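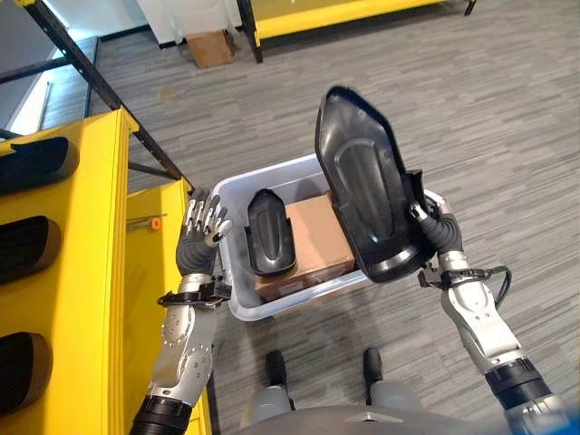
From Mixed Bin to Tidy Shelf: Sorting and Storing Shoe Soles at Home

Posted in Workshop and Storage, January 25, 2025

If you make or mend shoes, you'll know how quickly loose soles take over a room. They slide about and hide under boxes, and the left one is never with the right one. I love an afternoon of sorting them, and I've got the whole job down to a routine that I'd like to pass on. It works for full soles, half soles, insoles and most other moulded bits of that sort of shape.

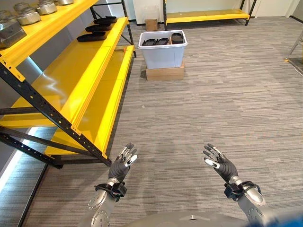
Reading time: 7 minutes

Before you start

You need very little for this. A shelf with some sort of slots or dividers is lovely to have, but a plain shelf will do for the bigger pieces. You also need one open-topped plastic bin, a soft brush, a damp cloth, a dry cloth, some card luggage labels and a pencil. Use a pencil for the labels! Ink from a felt tip rubs off on to pale rubber and you will be scrubbing it for a week.

I set this up when I moved my shoe things into the back room in Riltport last October, and by then I had about 60 pairs in all sorts of states. You may have far fewer. The steps are the same, you'll just be finished before the tea goes cold.

Give yourself a clear bit of floor. I do the sorting down there and only the putting away at shelf height, so nothing gets knocked off an edge and I can spread out as much as I like.

Step 1. Put everything into one bin

This feels backwards, I know. You want order and I'm telling you to make a heap. But soles gather in odd corners (coat pockets, the bottom of a tool bag, the windowsill) and if you shelve them as you find them you will shelve them wrongly. Go round the room once with the bin and collect the lot.

Leave the parcels sealed for now and put those in too. A taped box counts as unsorted, however neat it looks. Stand tall boxes on end at one side and lay the flat ones down, then tuck the soles in upright against the wall of the bin so they don't get bent under the weight. Heavy things go at the bottom, and that includes tins.

If the bin fills up, stop there and sort that load first. A second bin on the go is where my own system always used to fall apart.

Step 2. Choose your shelf and wipe it down

Any sturdy rack is fine. I'm very fond of bright colours for this job, and yellow most of all, as black rubber shows up against it from right across the room. A black sole on a black shelf at the end of a winter afternoon might as well be in the loft.

Wipe each shelf with the damp cloth, then go over it with the dry one and leave it for a good while. Grit is the enemy. It presses into soft rubber and leaves little dents, and it scratches anything with a shine to it.

Check the slots as well, if you've got them. Run a finger along the edges and feel for burrs or lumps of old glue. I once found a whole dried puddle of cement at the back of mine, which explained why the child-sized soles never went in straight.

My shelf is set up the way the Killik planning sheet suggests, with 4 cm between dividers. That takes a pair of thin soles side by side, or one thick one. Measure the fattest part of your thickest sole before you fix anything. The heel is usually the part that catches you out.

Step 3. Empty the bin in the right order

Soles first, parcels second, odds and ends last. Take the largest sole by its edge, near the heel, and lift it out toe up. Holding it by the edge keeps fingerprints off the gluing side, and that side really does matter when you come to use it.

As each one comes out, do three quick things:

Brush it, heel to toe, both sides.
Bend it gently and look for fine cracks across the ball of the foot.
Lay it down with its partner, or in a "waiting" row if the partner hasn't turned up.

Smaller sizes have a habit of standing against the side of the bin behind something bigger, so look there before you decide that one is missing. I've written off perfectly good soles as lost and then found them in the next load.
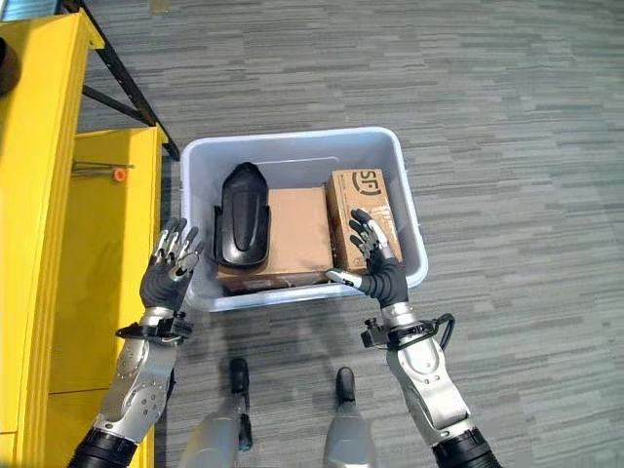 Once the soles are out, the parcels are much easier to deal with. Take the one with writing or a label on it first, since you may be able to tell what's inside without opening it. Then do the plain ones. Cut the tape along the seam with a blunt-ended knife and keep the blade shallow. I lost a very nice pair of Ellery crepe soles to an eager slice, and I still think about them.

Flatten the empty boxes as you go and get them out of the room. If you want to keep one for posting, keep one, and be strict about it. A box that stays on the floor will have something in it by teatime!

Right at the bottom you'll probably come across thin, flat things that have slipped under everything else. Sheets of rubber, offcuts, instruction leaflets, that sort of thing. Put them in a pile of their own and look at them when the rest is done.

Step 4. Pair and label

This is my favourite part - it's like a giant game of snap. Lay the pairs out in size order, sole to sole, and check that the outlines match all the way round. Two soles marked the same size can differ by a few millimetres if they came from different batches, and you want to know now and not when the uppers are already lasted.

Write one label per pair with the size, the maker, the month you got them and what they're for, if you know. Tie it loosely round the waist of the sole, the narrow part under the arch. Never use elastic bands. They perish and stick, and they leave a mark you won't get off.

Singles get a label too. Write "single" and which foot. I keep mine for 12 months, and if no partner has appeared by then they become practice pieces for trimming and sanding. You can learn a huge amount from a sole you aren't worried about spoiling.

Step 5. Load the shelf

There are two good ways to put soles on a shelf and I use both.

Flat, in a row. Best for big, heavy or very flexible soles. Lay them down in a line running from the back of the shelf to the front and leave a bit of air between each. Don't stack them. The weight will slowly flatten any shape moulded into the lower ones, and two rubbers touching for months can stain each other.

Slotted, with the end poking out. Best for stiffer pieces and for anything you reach for a lot. Slide the sole in along its length and let the rounded end stick out far enough to get hold of. Keep the same end outwards all the way down, so you can compare widths at a glance.

Whichever you choose, push gently. If a sole needs forcing, the slot is too narrow for it and it will take on a bend. Move it somewhere roomier and carry on.

Small sizes want to be where you can see them without bending. Large ones are easy enough to spot lower down. Leave one or two slots free if you possibly can, because there's always another parcel coming.

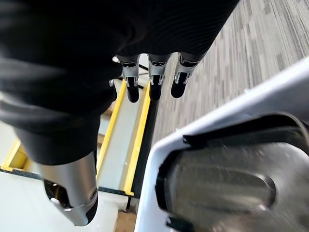

Step 6. Give the tins a shelf of their own

Cement, thinners, dye and wax shouldn't share a shelf with rubber. Even a well-closed lid can let out a little vapour, and some solvents will soften a sole that sits next to them. Follow whatever the label says about heat and fresh air, and keep everything of that kind out of reach of children.

Metal canisters with screw lids are smashing for dry things like cork dust, talc and brass rivets. Wipe the threads before you close them. I decant my Batulard filler powder in lots of 400 g so that the big bag is opened as seldom as possible, and I put a label on the side as well as the lid, in case lids get swapped.

Turn all the labels to face the front. It takes a moment and it makes me happy every single time I walk in.

Step 7. Put the bin back to work

Wipe the bin out and stand it on the floor beside the shelf, within arm's reach. From now on it's the landing place for anything new: deliveries, soles taken off old shoes, bits you've borrowed from the shelf and haven't the energy to put back. When it's full, go back to step 3 and do it all again. A single load takes me less time than an episode of something on the radio.

A few common snags

My soles have gone dull and powdery. A whitish bloom on rubber is usually just wax coming to the surface. Rub it with a barely damp cloth and let it dry. If the rubber crumbles under the cloth, the sole has had its day.

They curl up at the toe. Lay them flat on a clean board with a sheet of paper on top and a light, even weight over the whole length. Leave them overnight in a warm room and check in the morning. Please don't use a hairdryer on them.

I haven't got room for a shelf. Use a narrow box and stand the pairs on edge in it like records, with a piece of card between each pair. The labels want to stick up where you can flick through them.

The slots are too wide. Fold a strip of card lengthways and slip it down one side as packing. You can pull it out again when something thicker turns up.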